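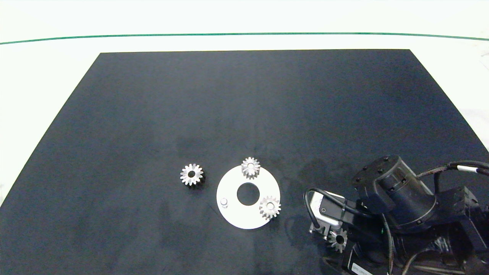
How often should you grease small spur gears? Every August and again after the holidays, if the set gets daily use.

Quick one from the Endbridge bench, no time this week. Gears off the pegs first. Wipe the teeth, old toothbrush is fine. Thin smear, not a blob. Check the bore for grit befor it goes back on. Kollwood order is in, 8 tubs, help yourself.

Filed under: Workshop Bits

Recent items
Sorting the Adjei screw drawers
Cerby bench mats, 3 sizes compared

Comments
gearhead352: Toothbrush tip works great, thanks
mill_lane: any grease left? we're out agian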